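Setting up your Dovina proofing box: Part 2, the first warm-up and your first overnight dough

Right, so you've got the lid hinged on and the drip tray clicked into place (if you haven't, go back to Part 1, I'll wait). Now for the bit I was most excited about when mine arrived, which is getting some heat into it.
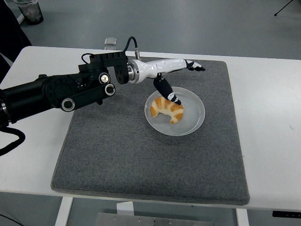 I've had my Dovina for two winters now and I've set up three more for friends, so these steps are a mix of what the leaflet says and what I wish it had said. The leaflet is fine, by the way, it's just printed very small.

Before you plug in

1. Find a level spot away from the hob and out of direct sun. The sensor is in the back left corner and a sunny windowsill will fool it completely.

2. Leave a hand's width behind the box for the vent.

3. Check the rating on your extension lead if you're using one. My kitchen only has sockets in daft places so mine lives on a lead, and I keep that lead for the box alone. Never share it with the kettle!

CAUTION: Keep the control unit out of the washing-up. The tray and the rack can go in the sink, but the control unit gets a wipe with a barely damp cloth, unplugged, and that's all it ever gets.

First warm-up (empty)

4. Plug in and hold the round button until the display shows two dashes. Let go. If you hold it too long it goes into the Fahrenheit menu, and you'll have to press it again to get out.

5. Set it to 30 degrees and close the lid. Leave the rack in but no dough, no water.

6. Let it run for an hour. Mine gave off a faint new-plastic smell the first time, so I opened a window and did it in the morning, and by lunch it had gone. If yours still smells after a second hour, stop and get in touch with the shop.

7. Open up and have a feel of the rack. It should be pleasantly warm all over, a bit like an airing cupboard.

Note: the display and the air inside don't always agree. I put a cheap Makik fridge thermometer on the rack and mine reads a degree lower than the display says, so I set it a degree higher. Write your own difference on a bit of tape and stick it to the lid. You will forget it otherwise, I certainly did.

Adding water

8. Pour warm tap water into the drip tray up to the moulded line. Past the line it slops when you shut the lid, and then you've got a soggy tea towel situation.

9. Slide the rack back over the top and check it sits flat on all four pegs.

Settings I use

Plain white tin loaf: 27 degrees, water in the tray.
Sourdough starter: 25 degrees, no water, jar lid resting loosely on top.
Croissants and other butter doughs: 24 degrees, water in the tray. Go any warmer and the butter starts to melt out of the layers, and you end up with something closer to a greasy bread roll (still eaten in our house, but still).

CAUTION: For butter doughs, warm the box up first and check your thermometer before the tray goes in. It can overshoot in the first ten minutes and that's enough to spoil a batch you spent all of yesterday folding.

Overnight timer

10. Press the round button twice quickly. The clock symbol flashes.

11. Turn the dial to the number of hours you want it to wait before heating. I shape croissants in the evening, chill them in the fridge and move them over before the box comes on. In November my kitchen is cold enough to leave them in the box from bedtime, but I wouldn't try it in summer.

12. Press once to confirm. The symbol should stop flashing and stay lit. If it carries on flashing, the timer hasn't been set.

If the display goes blank

Switch off at the wall, count to ten, switch back on. It loses the timer when you do this but keeps the temperature. If it's blank again within the hour, try another socket before blaming the box.

Part 3 covers cleaning, the folding rack and where to put the thing when you need your worktop back.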